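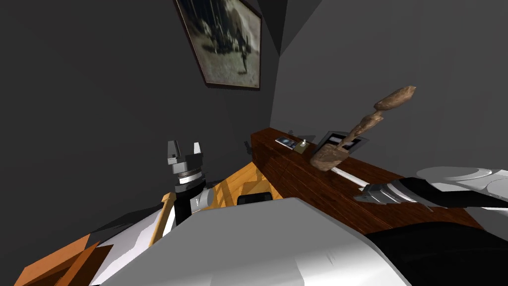 Subject: Re: [grip-sim] parallel jaw on both arms, or mixed?

On-list reply, as I got the same question twice in private.

> We have the Stilholm controller running in the two-arm room scene
> and are about to fix the tool config. Last thread said the Puvley
> parallel jaw was fine for thin objects lying flat. Is that still
> your view? And do you trust the head camera for the final approach?

Partly. The jaw is fine once the fingers straddle the part. The trouble is getting the fingertips low enough without touching the counter. With the rod lying next to the base of the sculpture there is little clearance on one side, and our planner rejects most top-down approaches. Coming in at a slant along the counter works better, but then the forearm gets close to the elbow limit.

The head view is good for choosing a side and not much else. Both arms are in it, so it does show early if they are going to fight over space. Depth on the small items at the back of the sideboard is poor with the default lens model. Turn off the wide distortion if you want to compare numbers with ours.

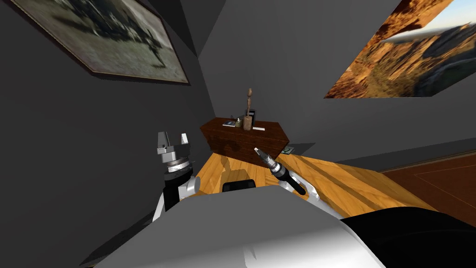 STILHOLM, April 24, 2024 – Run notes, copied from the wiki page:

Controller at 800 Hz, 8 grasp candidates per object, 924 trials logged. The left arm holds its ready pose, fingers up and open, while the right arm does the reach. Contact stiffness left at default. The Tuominen planner and the Zullberg planner were given the same start poses.

Most aborts came from the wrist camera losing the lower end of the part behind the housing. Centering error was the next cause: if the part starts well off the midline, one finger arrives first and pushes it.

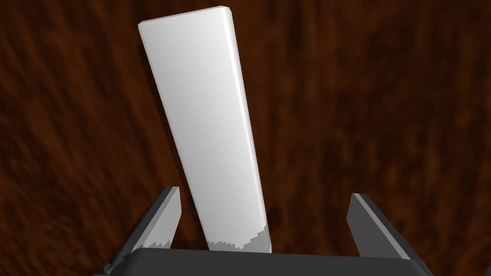
Wrist camera view, white block between the open fingers, not in contact.

The stepped edge in the gray band at the base is worth a look before anyone trains on these views. I suspect the shadow map – raise its resolution and compare.

Configs are in the January branch. Please trim quotes when replying.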